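3.2 Following the price from farm to stall 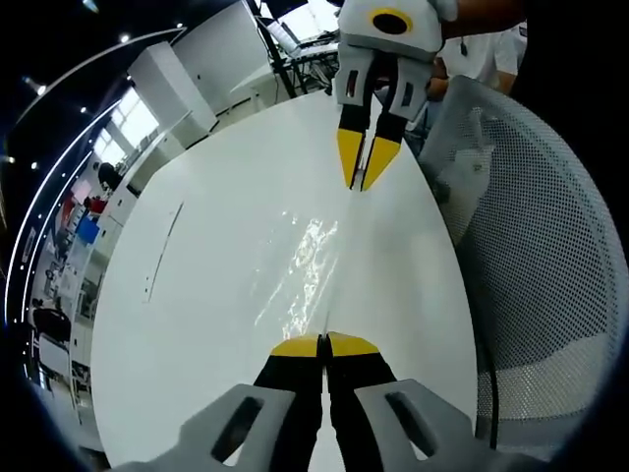

Figure 3. Two hand-held grippers with yellow fingertips, facing each other over a tabletop.

So I went back to the mango numbers from Mollel, which I'd left alone since August, and tried to work out why the farm price and the stall price drift so far apart in some weeks and hardly at all in others. My first guess was trucks. If you've ever tried to get soft fruit down a bad road in the rainy season you'll see why I thought so! But when I lined up the haulage bills with the weekly prices, the gap moved before the bills did, and it moved in weeks when haulage didn't change one bit.

The price book I'm using has 2798 entries, all for a single variety and all in the local currency per kilo. Growers sold either to a traveling buyer at the farm gate or to the wholesale yard at Skidetti. I threw out any entry where the weight was written as "one sack" with nothing else beside it (a sack can mean almost anything up there), and I kept the ones where the buyer had used a scale, even a bad one. I know that leans the data toward the bigger sales. I don't have a good fix for it, and I come back to the problem in section 5.

What I found is that the gap follows how many buyers show up. In weeks with 14 or more of them at the yard, growers got close to the stall price minus transport and spoilage. When fewer came, the farm price dropped fast and the stall price just sat there. Shoppers in town never saw the cheap weeks at all. I ran it again without the holiday weeks and the pattern held, though it got a little weaker, and I ran it a third time with last week's stall price added in, which made hardly any difference.

Eleri Jenkins, who read an early draft of this section, asked whether the growers could simply wait for a better week. Some can. Green fruit will keep for a bit, and the Prevumine co-op has a cool room that holds 300 crates, so its members do hold back when the offers are poor. You can see it in their sales dates, which bunch up right after a thin week. Growers outside the co-op sell when the fruit is ready and take what they're given, and their prices swing over 60 percent more than the members' prices do across the same season.

I'd be careful with that last comparison, though. Co-op members also tend to live nearer the paved road and have older trees, and I can't pull those things apart with the records I've got. The Cladoseck growers might help here, as they're far from the road and still share storage among themselves, so I treat them as their own group in the next section and start with their early-season sales.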